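December
Product Review Desk, Agarwal Household Testing

Grumano Hard Wax Oil for interior wood: review

The Grumano company has supplied floor finishes to the trade for many years, and its hard wax oil is now sold to the public in small tins. The product is intended for tables, worktops, shelves and doors. This review considers how it performs in ordinary household use and whether it justifies its price against the Fovik oil, which has been our recommended product in this category.

The oil was applied to three surfaces: an oak kitchen table, a length of beech worktop and a pine shelf which had previously been varnished. All were sanded by hand and wiped down with a damp cloth. The maker asks for two thin coats, with the first left overnight. We followed these directions on every surface, although the pine took up the first coat unevenly and a third would have been of benefit.

Application is straightforward. The oil is thinner than the Fovik product and spreads well with a lint-free cloth. A brush may be used, but it tends to leave too much behind at corners and along edges, where the surplus turns tacky and must be rubbed back. The smell is noticeable for the first evening and faint by the following afternoon. Windows should be kept open throughout, and used cloths must be laid flat outdoors to dry, as they can catch fire if left in a heap. The warning on the tin to this effect is printed in very small type and ought to be made clearer.

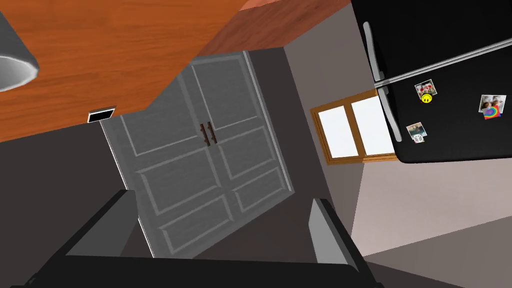 Colour is a matter on which buyers should take particular care. The clear version warms all timber to some degree, and the change is greatest on pale wood. On the beech the effect was a definite honey tone, which may not suit a room furnished in cooler shades. The tinted versions are stronger than the printed chart suggests. Readers are advised to try the oil on a hidden area, such as the underside of a shelf, and to look at the result by daylight before going further.

Resistance to water was good. Drops left on the oak overnight wiped away without a mark. Tea and cooking oil gave no trouble. Red wine left a slight shadow on the beech after an hour, and this remained visible until the spot was rubbed down and oiled again. A hot mug produced a pale ring on the pine, but not on the oak. The Fovik oil resisted heat rather better in the same test, though it was slower to dry and left a shinier surface.

Repairs are simple. A scratched or dull patch may be treated by itself, with no need to strip the whole top, and the repaired area could not be picked out once it had cured. In this respect the product is superior to the Idora varnish reviewed previously.

The tin lid is poorly designed. It bends when first opened and does not close tightly afterwards, and a skin formed on the remaining oil within 5 weeks.

Rating: 74 out of 100. Recommended for tables and shelves in regular use. For worktops close to a hob, the Fovik oil remains our preference.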